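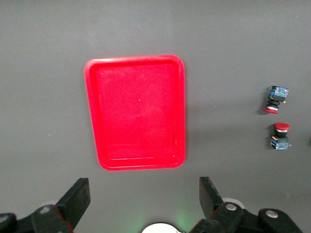 Speaker notes — Sorting small parts without losing your mind

Home | Talks | Notes | Workshops | Contact

Good morning, everybody, and thank you for coming to a talk on trays! I love this subject and I plan to spend the whole slot on it. My bench at Rermont used to be a heap, and every job began with ten minutes of digging. What changed it was a plain tray in a loud color. Put a bright red one on a matte gray surface and your eye goes to it before you've even thought about it. Push buttons are my favorite parts to practice with, the mushroom kind with the wide red cap and the boxy contact block behind. Lay two of them on their sides and you can see the whole part, cap, neck and block, with no need to pick anything up.

(Pause. Ask who has a junk drawer at work. Wait for the hands.)

Start with the surface. Clear it, wipe it, and pick something dull. Shiny tops throw glare and you'll miss the little things, washers most of all. Kwaku Kyei ran our stock count in March and found 387 loose parts on three benches — nearly 92 of them were washers that had rolled up against a wall or a lamp base.

Next, the tray itself. Rounded corners are a joy. You can sweep a finger along the inside and bring up a tiny screw that a square corner would hang on to. Keep the walls low enough to reach over. Tip it out and wipe the floor before each new batch, even if it looks clean to you.

Then one kind of part at a time. Buttons go in, all facing the same way, then they get checked, then they go to the bin. I don't start the lamps until the buttons are done. At the Patero workshop we tried mixing them to save time, and we had to sort that lot twice!

(Hand the sample tray around the front row. Get it back this time.)

A word about labels. Write the part name on the bin and leave the tray blank. Trays move around all day, bins stay put. Chepkoech Laizer keeps 803 bins in the Mugo storeroom this way, and I've watched her walk straight to the right shelf while talking to me about lunch.

If there's time, tell the story of the spilled drawer. If not, go to questions. Likely ones: what size of tray (bigger than your hand, smaller than your keyboard), and does the color matter (yes, pick one that none of your parts will vanish into, so red caps may want a blue tray).

Next session: 10th September, same room, bring a drawer.

More notes
- Hooks, pegs and the wall behind your bench
- Falteck store visit: what we copied
- Counting 3,155 screws by weight

Contact the speaker | Copyright Rermont Bench Talks | Back to top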